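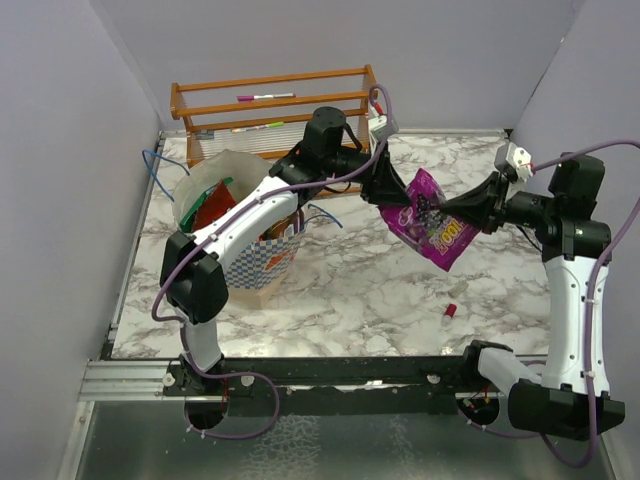

One reader wrote back after my last trail food column to tell me that lunch is a waste of time on a long walk, and that anybody who stops for it is just looking for an excuse to take their boots off. Well, yes! That is pretty much my whole reason for going outdoors. But the note stuck with me, so I took it along when I went to talk to a woman who has walked from Skalham to Plirnside every August for years, all 193 miles of it, and who has stronger opinions about food than anyone I've ever met.

She asked me to leave her name out (her boss thinks she spends August at her sister's). We sat on her back porch around four in the afternoon with a pitcher of iced tea, and I read her the note before I'd even got my notebook open.

"Oh, they're right," she said. "I haven't had lunch on a trail since my second trip. I eat breakfast until about two o'clock and then I start on dinner."

What she means is that she never sits down to a meal between camp and camp. She eats small things, all day long, out of the two hip pockets on her pack, and when the pockets are empty she refills them from a bag at the top. Sweet on the left, salty on the right. She says she can find a pretzel in the dark now, and I believe her, because she did the reach for me three times from her porch chair.

I wanted to know how she got there, and the answer was a bad afternoon on the climb out of Banska. For those of you who haven't done it, Banska is the village at the bottom of the first real hill, and the path goes up 1003 feet from the church without one decent flat spot. On her first trip she had a huge lunch in the village. Soup, bread, a slab of cheese, then pie because it was there.

"I got maybe a third of the way up and I lay down in the bracken," she said. "I wasn't sick. I just couldn't see why I should ever stand up again. A man went by with a dog and the dog looked worried about me."

The year after that she overdid it the other way. She had read somewhere that you should carry only the food with the most calories for its weight, so she packed nuts, nut butter, and more nuts. By the fourth day she couldn't look at them. She traded a whole bag of almonds for half a bag of stale corn chips at the Skála, the guesthouse by the reservoir, and she still talks about those chips like other people talk about their wedding.

So now her first rule is that it has to be food she'd eat at home, standing in the kitchen, when she isn't even hungry. Fruit snacks, cheese crackers, the cheap sandwich cookies, those little packs of salted peanuts (she's forgiven peanuts, just not almonds). I told her it sounded like a ten-year-old's birthday party.

"It is! That's who's walking. By the afternoon you're ten years old and you want to go home."

Her second rule is variety, and she's pretty fierce about it. She buys some 105 little packets for the trip and she won't have the same thing in the same pocket two days running. I asked if she had a chart for that. She looked a bit shifty and then went in and got the chart. It's on the back of a calendar page, in pencil, with a lot of erasing, and there's a whole row marked "bribes" which turns out to be chocolate-covered raisins for the long road section before Plirnside. You don't get a bribe until you've passed the gravel works. I asked who enforces it and she just pointed at herself.

We got onto the question of repacking, which I know some of you feel strongly about. I'm a repacker. I take everything out of its wrapper and put it all in zip bags, and I feel very clever until the bag splits and I'm eating lint. She leaves most things in the packets they came in. They keep the damp out, she says, and she likes the small event of opening one. The exception is crackers, which go into an old plastic peanut butter jar so they don't end up as dust. The empties go in a bread bag with a rubber band around it, and the bread bag rides in the outside mesh where she can't forget it.

"What about mice?" I asked, because I had an incident at the Skála myself and I'm still touchy.

"Hang it up. Hang it all up. They don't care about your zip bags."

She does eat one proper hot meal a day, in the evening, and I was glad to hear it's nothing fancy. Instant mashed potatoes with a lot of black pepper, or noodles, with whatever cheese has survived. In Banska she'll still have the soup, but now she gets in late and sleeps there, and goes up the hill in the morning with a pocket full of fruit snacks and nothing heavier than toast inside her.

I asked whether she ever misses stopping. It seemed a little sad to me, all that nice grass and never a picnic. She thought about that for a good while and poured us both more tea.

"I do stop," she said. "I stop all the time. I take my boots off, I look at sheep. I just don't eat a sandwich while I'm doing it."

I've got a short walk coming up, only the stretch from Skalham to the reservoir, and I'm going to try it her way. Sweet on the left, salty on the right. My husband has asked if he can still bring his sandwiches and I've said he can do what he likes as long as he doesn't lie down in the bracken. If you've got a pocket food I ought to know about, send it in, and please tell me how it holds up in the heat, as I've lost a good pair of shorts to chocolate already.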